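Search news
Type keyword and press enter
Go

Cirkness brings checked table cloths and kitchen towels back to its shelves

January
By the Press Office, Cirkness

Cirkness, the home textile shop, announces a new line of checked cloths for the kitchen and the dining table. The line is called Kesach and it contains 25 items, from small napkins to large table cloths. It is on sale now in the shop and by mail order.

The cloths are woven for us by Geletti, a family mill with which we work already many years. Every pattern uses only two colors. The dark ones were the most requested by our customers – over 3720 of them answered our questions last spring, and 82 percent wished for a check that does not show coffee stains so quickly.

All cloths can be washed at home. We advise to fold them while they are still a little damp, so less ironing is needed.

The thin pale lines on navy and charcoal make small squares, and the pattern stays clear also when the cloth lies in folds on a white table.

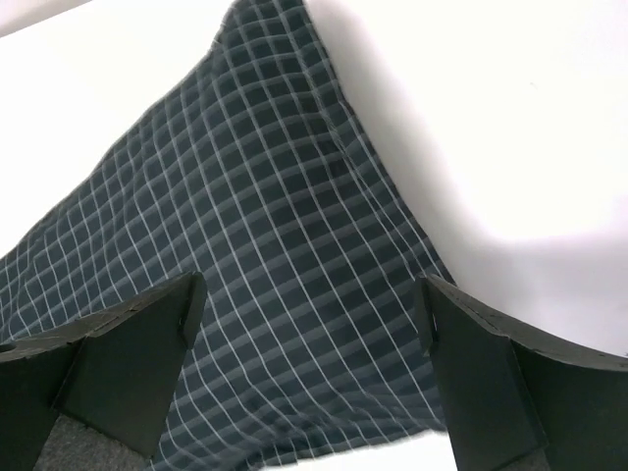
Davoud Esfahani finds that a checked cloth should be used every day and not kept in a drawer for guests, and he would like to see the large size offered in a round shape too.

The first 100 orders are sent without delivery cost.

Recent items
Lo Presti aprons again in stock
Changed opening hours of the shop
How to store linen in summer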